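The feeder service between Gaete and Polside carried 1097 containers in its first month, up from 928 under the old schedule. The operations manager at Sotinow, the line that runs it, says the gain came from short-haul cargo.

"Most of it is household goods," she said. "Small boxes, low value, sent every week."

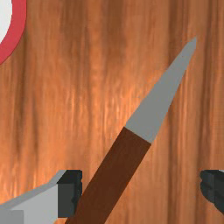 Kitchenware has been the steadiest trade on the route. Shippers used to truck it to the main port and wait for a larger ship. A plain gray-bladed kitchen knife like the one on the wooden surface is a typical item, she said, and buyers want it restocked in days. The ship now calls at Gaete 3 times a week.

She does not expect rates to fall before August. "Fuel is still the biggest line on my sheet. We held the surcharge at 5 percent and we'd like to keep it there."

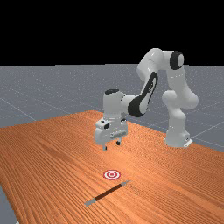

A white robot arm with its gripper open over a wooden table.

Berth space at Polside is the main problem. Ships have waited overnight for a crane, and Sotinow has asked the terminal for a fixed window. "We asked in writing on 17th July," she said. "They've been polite about it."

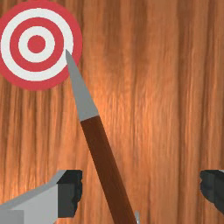 Gromis, which books space on the service, said a fixed window would help but that it would rather see the customs desk open earlier, as boxes landed at night sit until mid-morning.

She agreed with that. "I'd take either one."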